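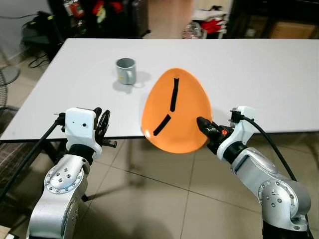 Notes from the Greria open day at the Imcombe site, November. Short thread, mostly on manipulation.

**1/** The bench I spent the most time at was the two-arm tableware station, run by Zaid Majali. Task set: pick, present to the head camera, place. Plates and mugs only.

**2/** Plates are the harder class. The grip is a pinch on the rim, so the load sits well off the fingers and any slip shows up as rotation. The orange one has black tape across its face. I asked about tracking and got "partly."

**3/** Control software is Plida. Loop rate on the arms is 208 Hz. Vision runs slower and is interpolated. Majali quoted roughly 183 ms from camera to command, which matches the lag I saw.

**4/** Training set for the plate task: 509 teleoperated episodes. Pirjo Hirvonen says the next batch will add bowls. No date given.

**5/** Handover between arms was not on the program. I'd like to see it. Regrasping a plate in the air is where most of these setups slow down.

**6/** Fakhoury had the next bench with a 4-axis palletizer. Fast, well guarded, nothing new since spring.

**7/** Slides are supposed to go out to attendees by email. Will add a link when mine arrives.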